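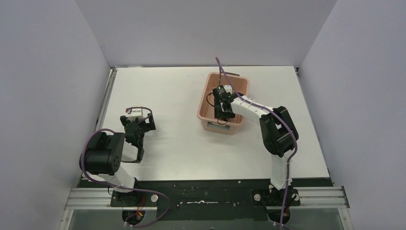
Ostwood Small Things

A folder of photos and notes about putting small things away

Hello, and thanks for stopping by! I started this folder because I'm forever hunting for the right box for the right bits, and I wanted one place to keep pictures of trays, tubs and bins along with what I think of them. It grew. There are now up to 2,000 photos in here (I really must thin them out), and a few people asked if they could use them, so this is me trying to write it all down properly.

What's in the folder

trays: shallow, open things you can see straight into. My favourites, and by far the biggest lot.
tubs: anything deeper than it is wide.
lids: lids without their boxes. We all have a drawer like this.
notes: plain text files, one per container, in my own words. Spelling varies.

Each photo has a note with the same name, so if you find a tray you like the look of, open the note next to it and you'll get my grumbles too.

How I sort things

I tried sorting by colour first and gave up after a fortnight. Everything I own seems to be pink or see-through! Then I tried sorting by room, but the trays wander about the house and the notes were out of date before I'd saved them. Now I go by shape and depth, and it has held up nicely since June.

Shallow means you can pick something off the bottom without tipping the thing out. I know that's a bit vague (my hands are small, yours may not be), so if you're strict about measurements please bring your own tape. I've put sizes in the notes where I remembered.

Handles get their own line in every note. I'm very fond of a cut-out handle in the front wall of a tray, because it means I can drag the whole thing forward off a shelf with two fingers. The drawback is that pencils and hair grips poke out through the gap, and anything like rice or beads is asking for trouble. If a container has a gap like that, I write "gap" in the note, so you can search for that word.

Reading a note

The notes all follow the same order, more or less:

shape
colour
handle (none, gap, rim, loop)
what I keep in it
would I buy it again

The last one is the bit people seem to like. It's only my opinion, and I've changed my mind on plenty. The Wonov stacking tubs went from yes to no and back to yes, and you can see all three answers in the note if you scroll down, as I never delete the old ones.

Things I know are wrong

Twelve of the tubs are in the trays folder. I know which ones, I just haven't moved them, as a friend's shopping list page points to them where they are.

Four notes have no photo. I gave the boxes away before I got round to it.

The colour names are a muddle. Pink covers everything from sugared almond to full-on flamingo, and grey sometimes means lavender depending on the light that day. Please don't match paint to anything in here.

Some trays turn up twice under different names. If you spot a pair, tell me and I'll merge the notes.

Using the photos

Go ahead! Put them in your own pages, print them out, stick them on the inside of a cupboard door. I'd like a mention of Ostwood Small Things if there's room for one. If you're selling something with them, drop me a line first, please.

Adding your own

I'd love more deep tubs, and anything with a proper carrying handle. Fill in a note in the order above and send it with the picture. One container per note, please. Empty or full is fine by me, though I'm nosy and prefer full.

Changes

November 16, 2022: split lids from tubs, added the "gap" word to the old notes, fixed the spelling of "Stelotau" in the index (I'd managed it two different ways).

Before that: lots of shuffling about that I didn't write down.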